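Teaching a Pair of Hand-Held Grippers to Fold a Shirt, Part Two: The Bed

If you followed the first part you'll have two printed grippers by now, both opening and closing nicely, and very probably a sore thumb from all that filing. Well done! This time we leave the workbench and move over to the bed, which is where the Skirkell arms will be doing their folding later on, and where you and I have to do it first, by hand, over and over, so that there is something for them to learn from.

Pick a bed you can stand in front of comfortably, ideally pushed up to a plain wall. Put on a fitted sheet in one quiet colour. I spent most of March on a lovely striped one and had to throw the lot away, as the tracking kept fastening on to the stripes. A few creases won't hurt, so please don't iron it (I did, twice, and Nilmini Fakir from our workshop still brings it up).

Now open both grippers fully and look along them at the mattress. The pads should face each other squarely. If one leans, slacken the bolt at the base of that finger, nudge it round and nip it up again – gently, the plastic is softer than you'd think.
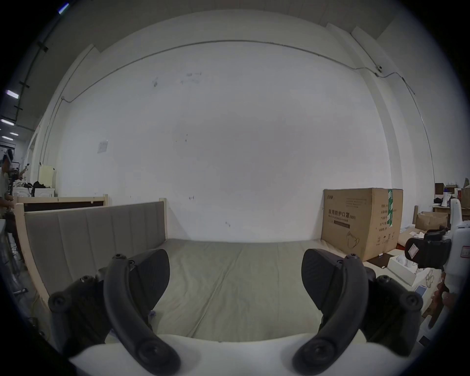
Jaws open, looking across the bed before a run.

Next, switch everything on and start the Namness recorder. Give it a minute or so to settle before you touch anything. Rest the grippers on the bed while you wait, then pick them up one at a time, left first, and wave each slowly from side to side until its trace moves on the laptop. If the wrong trace moves, you've swapped the leads, and it is far nicer to find that out now than after an afternoon of folding.
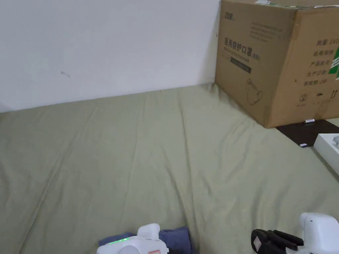

Wendell Esposito wrote the checking script for this stage, and it wants 27 clean seconds from each side before it will let you carry on. It's a fussy little thing but I've grown fond of it. If it complains about the height, lift the grippers over the mattress, hold them still with the jaws wide, and run it again.

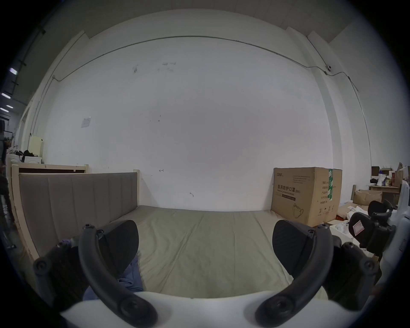
Held over the mattress with the jaws wide, for the height check.

Then comes the good part. Choose something cotton to begin with, with a bit of body to it, and leave the slippery things for another month. Spread it out on the sheet and smooth it with your hands. Take hold of the near edge with both grippers, one towards each end, and close the jaws until you feel the cloth stop sliding. Lift both sides together and pull outwards just enough to take up the slack. Keep your elbows in and go slower than feels natural – the arms copy your speed as faithfully as everything else, and a hurried fold from you becomes a snatch from them.
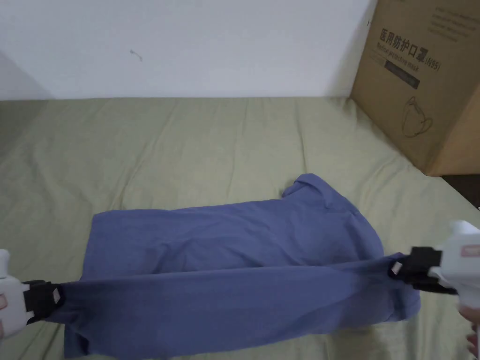 Carry the edge away from you, lay it down, open the jaws completely and draw them straight back towards your tummy. I used to lift them straight up, and the pads would bring a little tent of cloth with them every time. Strips of Testex rubber on the pads made the grip better and the letting go worse, so I've gone back to bare ones for now.

Save each attempt on its own, the poor ones too, with a "b" on the end of the name. You'll want almost 1,000 before training is worth the electricity, but don't let that put you off, you can do a good batch between tea and supper. When your wrists start to ache, stop, copy the folder over to the Adugna drive and put the grippers on charge for next time.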